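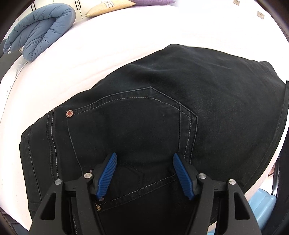 Folding machine at work, what changed for you?

bestmont_nights
We do returns for a clothing rental company, up to 2000 pieces a shift when it's busy. Bestmont put in a Kong folding line last year for shirts and towels. Jeans still go by hand. Now they want people to do pants with the hand-held grippers so the next machine can learn from it. Same hourly pay. Anyone else been through this?

flekex_user
We did it at Flekex. It's slower than using your hands and your wrist gets tired. Denim is the worst, the pocket corners are stiff and the tips slide off the seam. Ask for a rate that isn't tied to piece count.

H_Chauhan
I don't see the problem. I moved off the tables to the line and my back is better. Three of us went over and we all kept our hours.

bestmont_nights
Kept your hours so far. We had a full table crew before the shirt line and now there are 2 people on it.

BrijeshM
Our shop steward put this in the newsletter, pasting it because it covers the pay part:

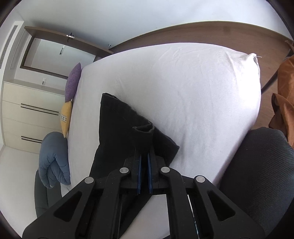 Butlow, September
Members on gripper work are paid the table rate plus the training rate. Piece targets don't apply during those hours. Black pants are the slow ones, and a curled fold between the tips still has to be laid flat afterward. Supervisors should not compare these hours with hand folding. Questions to Brijesh Malhotra before the start of shift.

flekex_user
Wish we had that in writing.

H_Chauhan
Fair enough on the pay. I still say the job is easier than it was. (Hemant, day shift)

bestmont_nights
Easier, yes, for whoever is left on it. Brijesh, is the training rate per hour or per session?

BrijeshM
Per hour. Get it on your slip.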